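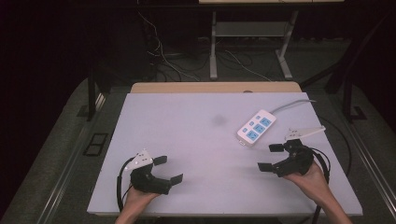
Both grippers up, and the power strip waiting its turn.

October 24, 2022

A long one tonight, because I've got a pot of tea beside me and I want to get the gripper business down before it all runs together in my head. I've been promising myself since July that I'd sit down properly with both sets of fingers and decide which ones we keep, and today I finally did it, or most of it anyway.

The contenders, for my own future reference, are the Ruvard fingers we've had all along and the new Trusteo ones that turned up in a box far too big for them. Both are meant for the hand-held pair, so you hold one gripper in each hand and do the job yourself, and what you do becomes the lesson for the arms later on. I know all this, of course, but I read back over my winter pages last week and couldn't make head or tail of half of them, so I'm being kinder to myself this time.

The power strip was my choice of task and I'm rather pleased with it. It's the white one with the light blue socket faces, three big ones in a row and three little switches beside them, and I like it because it asks for two quite different things. You have to move the whole strip about, which is a big clumsy sort of job, and then you have to press one small switch without disturbing the one next door. The cord is a nuisance as well. It wants to go its own way off the corner of the board, and when you turn the strip it pulls back at you like a dog that's seen something across the street.

I started with the Ruvard fingers while I was fresh, which in hindsight was probably unfair to the others. They're stiff. For the switches that's lovely, you come down and the switch goes and you feel it right through the handle. Lifting the strip with them is another matter. The sides are smooth and if you don't have it square it starts to swivel, and then your other hand comes rushing over to help and the two grippers knock together with a horrible clack. I did that more times than I'd like. By the end of the morning I'd learned to bring both hands in low from the front edge of the board and stay there a moment before starting, and that settled things down a good deal.

Then lunch (leftover soup, better than it was on the first day) and the change of fingers, which took an age. The Trusteo screws are 2 mm and every driver I own in that size had gone to wherever they go. I found one at last in the bottom of the De Smet toolkit, under the spare cable clips, and I've now put it in my own pencil case, where it will stay.

The Trusteo fingers are softer and have a bit of give at the tips, and I have to say I took to them straight away for the lifting. The strip sat in them quietly. I could turn it from one angle to another and set it down without that little skid at the finish. For the switches I was less happy. The tip bends before the switch does, so you push a bit more, and then a bit more again, and then it goes all at once and your hand jumps. After an hour or so I was getting the knack of coming straight down on it instead of at a slant, but I did wonder how an arm would manage, having no knack to speak of.

I'd set myself 200 runs for the day, half with each, and I finished with 199. The missing one is a Trusteo run where my own elbow caught the cable and I said a word that I'm glad wasn't being recorded. I could have gone back and done another to make it even, and I stood there thinking about it for longer than the run would have taken, but my wrists had had enough. So 199 it is, and it will annoy me every time I open the sheet.

The cables do want sorting out. Both of them come off the back of the grippers in a loop, and the one on the right has a way of curling up beside my arm whenever I reach in close. I tried taping it to my sleeve, which worked beautifully until I forgot and went to scratch my nose. A light clip at the elbow might do it. I'll see what's in the drawer tomorrow. The ones on the floor behind the table are a bigger project and I'm not ready to face them yet.

The marker plates behaved themselves, I'm glad to say. I'd worried that the white triangle on the left one would be hidden whenever I rolled my wrist over, and it was once or twice, when I was being showy about it, but for ordinary movements the tracking held and I only had to throw out six runs for that reason. I'd been prepared for far worse. The white board may be helping too, as it gives the black fingers something plain to stand out against. There's a greyish smudge on it near the middle that I must have a go at with some proper cleaner. It doesn't do any harm, but my eye keeps going to it.

So where have I landed? If Grorar – that's what we've been calling the whole arm project since the winter, and the name has stuck in spite of my best efforts – were only ever going to pick things up and put them down, I'd say Trusteo and be done with it. But we want the switches, and later on the plugs as well, and a plug needs a firm push in the right direction. I'm leaning toward Ruvard with a strip of something grippy stuck along the inside faces. I've got a bit of that rubbery shelf liner at home in the kitchen drawer, the grey stuff, and I don't see why it shouldn't work. It would cost next to nothing and if it peels off I can always cut more.

I also had the idea, while I was washing up, of putting one kind on each hand. Soft on the left to hold the strip steady and stiff on the right to do the pressing. It's how I'd do it myself with bare hands, more or less, one hand minding the thing and the other one working. It would mean two lots of calibration, and I can already hear myself complaining about that, but I'd like to try it for a morning before I write up anything official.

My thumbs are sore and my left forearm has that hum in it you get from holding a paintbrush over your head all day. They aren't heavy, those grippers, but they're chunky, and I've got small hands for the work. Must remember to take proper breaks next time and to bring the cushion for standing on.

Tea's gone cold. Shelf liner, elbow clip, board cleaner, and ring De Smet about replacing that driver.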